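The Yellow One

Water off at four. That was the deal with the building.
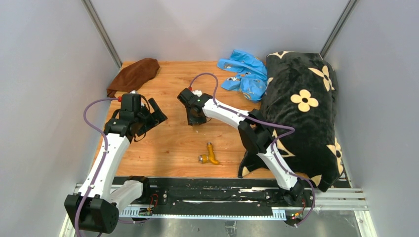
My sister wanted the sink in before our mother came home from the hospital, and I had said sure, sink, how hard. By two I had the old pipes out and a bucket under the stub and both knees wet. One part short. I knew which part too. Small, yellow, silver thread on the end, somewhere between a tap and an elbow, and it was lying on the plywood between the gray walls the way a kid leaves a toy, and I had walked right by it that morning with my arms full of towels. Didn't bend down. Why didn't I bend down.

So. Keys, jacket, no jacket, too hot. Down the stairs.

The workshop is on the other side of the canal, past the Bostavby yard, 20 minutes if the bridge is down. The bridge was up. Of course it was. A barge with gravel, going the speed of gravel. I stood there with the other people and called my sister and she said what part.

The yellow one, I said.

They're all yellow.

They are not all yellow. The rest are brass.

Brass is yellow, she said, and I could hear her moving plates. She was washing up in the bathtub by then. She'd been doing it all week and had stopped complaining, and that was worse.

Did you try the drawer, she said.

I tried the drawer. Our father's drawer, the deep one, every nut and washer he ever took off of anything. He kept a receipt in there from a Skotivine hardware store for 129 and I never knew what he bought. Something that mattered, he'd folded it in four. There were two elbows in the drawer and neither one fit. I tried them both twice. The second time I swore at them.

Bridge down. I ran. Not well, I'm not built for it, and I had the big wrench in my back pocket where it hit me every step.

Here is what I was thinking on the bridge. Our mother at the sink. Not doing anything, just standing at it, that's where she stands. She talks on the phone there. She eats there, an apple, a heel of bread, leaning over so the crumbs go down. When our father died she stood at it for I think two days and we would come in and out around her, getting cups. And then in April the pipe went and the cabinet swelled up and she said oh leave it, and then she fell, and then the hospital. And I never fixed it. Ten weeks of a bucket.

The workshop door has a keypad. 3356, then the star, then you lean. I leaned. It stuck. Leaned again, shoulder this time.

Warm in there. It smelled like sawdust and somebodys lunch.

And it was right where I left it. Where I hadn't picked it up, I mean. A little bright thing on all that orange wood. I got down on my hands and reached in and took it, and it was lighter than I expected and I put it in my shirt pocket and buttoned the pocket. Then unbuttoned it to check. Then buttoned it.

Twenty past three.

I should say the part was his. I hadn't told my sister. He bought it for that exact sink, years ago, when the first drip started, and then he didn't get to it, and it rode around in the van, then in my coat, then it lived at the workshop with my other stuff from when I cleared the van out. I used to turn it over in my fingers when I was on the phone. I never really thought of it as a part of anything.

Bridge was down. Thank you, bridge.

Up the stairs, three floors, there's a lift but the lift thinks about it first. My sister had the door open. She had cleared under the sink, all of it, the sponges and the 200 plastic bags our mother has saved since Skalura was still a supermarket, and she had laid down a towel and put the flashlight on it, pointing up.

Show me, she said.

I unbuttoned the pocket.

She held it a second. Looked at it, looked in the end of it. Oh, she said, that's the one he had in the van.

So she knew. All this time I'd thought it was just me.

She gave it back and I got on the towel. Tape around the thread, clockwise, he was strict about clockwise. It went on crooked and I backed it off. It went on crooked again. My hands were not good. My sister got down next to me, there isn't room for two people under there, her hair was in my mouth, and she held the pipe still with both hands while I turned. Quarter. Quarter. It took hold.

Don't force it, she said.

I'm not forcing it.

You've got your forcing face.

Wrench, one more quarter. Stop. We lay there breathing like we'd carried a piano up. Somewhere below us a neighbor was running a drill. They'd said four, when the water would be back, and if it was wrong it would be wrong all over her floor, and the cab was booked for five.

I put the bucket underneath. She moved the bucket an inch. I moved it back.

What time is it, she said.

Nine minutes to.

She went and got the rest of the bread, and we ate it down there on the towel, over the bucket, so the crumbs went in. Then the pipe knocked, once, way down in the building, and then again closer, and she grabbed my sleeve and pointed the flashlight.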